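How to prepare a pick-and-place demonstration for open day

At Cevanwood we show our robot arm to visitors every September. I wrote these steps after the last visit, when Evie Ellwood and I had 15 guests and only one desk.

Step 1. Clear the middle of the desk and put the open container there. Set the object behind it, where the arm can reach without touching the divider.
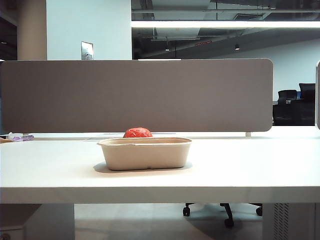

Container in the middle, red object just behind it.

Step 2. Run the task 6 times before the guests come. Use the slow speed. If the arm misses 2 times, check the calibration again and do not change the grip force yet.

Step 3. Open the wrist camera view on the second screen. Guests like to look at it more than at the arm.
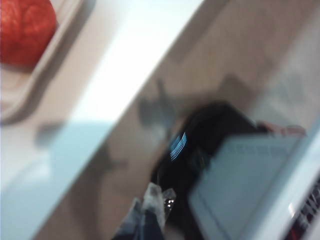
Speed is the thing I explain first to the guests. Alfie Crabtree asked me why we do not let the arm go faster, and the wrist view is a good answer. The red object and the rim of the tray are still easy to find in the corner, but the edges of everything are smeared, and small print cannot be read. I let people look at this for a moment before I start the next run.

Step 4. Save the log under the name of the visit. Ours is Tuva 294.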